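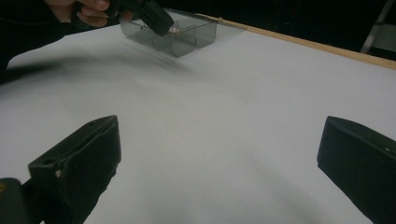 La fundadora de Trotach empezó a guardar semillas de tomate a los 60 años, y habla de ellas con un entusiasmo que se contagia enseguida. «¡Es que cada variedad sabe a un sitio distinto!», dice mientras corta un Handeck, un tomate amarillo de piel finísima que recuperó de un huerto abandonado (y que está buenísimo con sal gorda).

Su truco para conservarlas es sencillo: fermentar la pulpa 2 días, aclarar bien y secar a la sombra. «Con el Poson necesito 4, tiene una gelatina muy terca», explica. De cara a octubre prepara un intercambio con los hortelanos de Kettani. «Me han prometido un pimiento que no conozco, ¡y ya le tengo sitio en el bancal!»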